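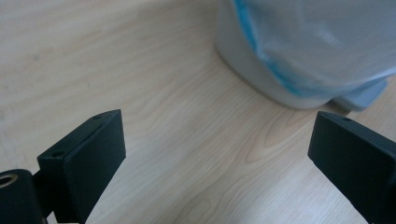

Pale wood grain, with a loop in it.

So. New year, 01/01/2025, and I've decided to quit the evening choir. Or half quit. Let me get this down before dinner because I've been going round and round on it since the holidays.

Joined in June, two summers back. Couldn't read music. Still can't, not really, I just follow whoever's next to me and come in a hair late. Nimstead Hall, the one with the bad heating, 32 of us on a good night. Loved it. LOVED it. Came home buzzing and couldn't sleep till one.

Then the concerts started. First one was fine, we did the carols and a folk thing in three parts. Then somebody signed us up for the Mandagi festival and suddenly it's two rehearsals a week, plus sectionals, plus recordings of your own part to learn in the car. I had 20 minutes each way and I spent all of it singing one alto line at the windshield. The same alto line. My kid knows it now. He hums it in the bath.

And the fee went up. $258 for the year, black folder extra. I paid it, grumbled, felt bad for grumbling.

What I miss is the dumb part. Warmups, the siren noises, getting the giggles in the back row. Now if you get the giggles you get a Look. Festival was good though, I'll give it that. We sang to maybe the biggest room I've ever stood up in and my knees were going the whole time. Wouldn't swap that.

Anyway. Wrote a long email to the director, deleted it, wrote a short one. Asked if I could just do the first half of teh year and skip festival season. Haven't heard back, it's a holiday, obviously.

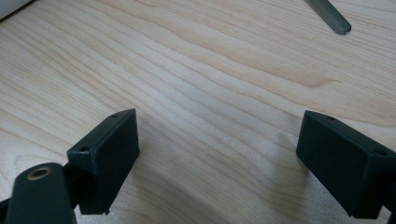
Huia Ruawai commented: Don't leave! Ask about the daytime group, they don't perform at all, you just turn up and sing and there's soup after. I moved over last spring and I got my voice back. The altos are terrible and very happy.

Ok well, soup. Didn't know there was a daytime group?? Looked it up just now and it's every other week at noon, which is tricky with work but maybe not impossible if I eat at my desk the rest of the time. Going to call them once the office opens. Still have the folder if anyone wants it, hardly used, my name's on the inside in pencil so that will rub out.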